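# Eltent Tabletop Arm: Demonstrations and Open Day

Eltent arms are shown working on ordinary kitchen appliances at our Cluserham workshop. Visitors can watch from the bench, ask questions, and try the controls themselves.

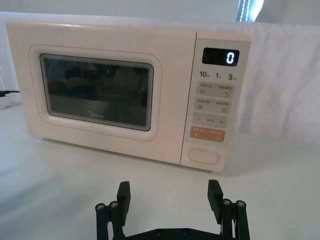 We picked kitchen tasks for the demonstration because most visitors already know how they should go. A door has to open without the appliance sliding back. A button has to be pressed hard enough to register. The arm does these jobs at a slow speed by default, and the operator can raise it from the control screen.

## What you will see

- Approach and alignment with a household microwave
- Pressing panel buttons with one closed finger
- Opening and closing a door
- Teaching a new position by hand, then playing it back

The gripper on the demonstration arm is the two-finger parallel model with flat black pads. A small camera at the wrist feeds the Grirora software, and its view is shown on a monitor next to the bench. If an approach is off, the operator stops the arm and starts that step again. We leave these restarts in, so a session may run over.

## Session details

| Item | Detail |
|---|---|
| Next open day | May 11, 2018 |
| Length of session | 60 minutes |
| Group size | 5 per bench |
| Cost | Free, booking required |
| Led by | Kasun Weerakoon |

Please wear closed shoes and tie back long hair. Children are welcome with an adult but can't operate the arm. Parking is behind the building, and the entrance is on the side street.

## Bringing your own appliance

You may bring one small appliance if you tell us the make and outside dimensions when you book. It needs to fit on the bench and weigh less than 77 pounds. Gas appliances and anything with an exposed blade are not accepted. Button labels can be in any language; positions are taught by hand and the software does not read the text.

## Buying after a visit

The arm is sold with one gripper, the wrist camera, and a one-year Grirora license for $2,724. Spare finger pads are sold in pairs. Orders placed at an open day ship from the Wanigasekara warehouse with the next regular batch. Units can also be rented by the month, and rental fees count toward the purchase price if you decide to keep the arm.

A second round of open days is planned for August. To be added to the list, write to the Cluserham office and say whether you prefer a morning or an afternoon session.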